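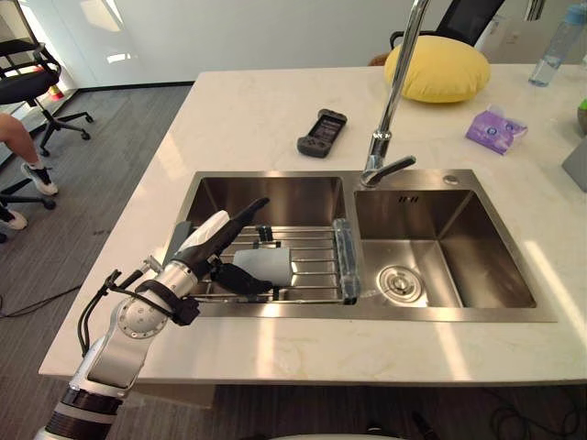 Forkley hand, two months on: a review with one bad afternoon in it
Posted Feb 23, 2018

I do love this hand. We bolted the Forkley onto our Stedwood arm and set it to work at the sink, picking up what looks like a sponge and carrying it over the dish rack, and the grip is lovely. The thumb tucks in underneath and the fingers point up and away, and it copes with soft things far better than the two-jaw gripper we had before (which mostly squashed them).

Now the fault. Part way through a long run the thumb stopped letting go. The software said "open", the fingers opened, and the thumb stayed curled with the sponge stuck to the palm. The arm carried on to its next move regardless and dragged the sponge along the rack, hard enough to shift it. I hit the stop button. It did the same thing 2 more times that week, always after an hour or so of work.

Forkley's support people were quick, I'll give them that! The thumb motor gets warm, trips its own cut-out and doesn't report it. The log had reached 1,805 grips and not one error. New firmware fixes the reporting, so the arm now halts when the thumb does. It still needs a rest after a long run.

Other grumbles: the palm strap works itself loose, and the cable loop wants watching near the wrist joint. I've moved ours twice. The Helmy hand is tidier there, but it costs nearly double and can't hold a wet sponge for toffee.

Would I buy it again? Yes, and I'd update it before it touched anything. Four stars. I'm trying the Flodley glove on it next, if the thumb will fit.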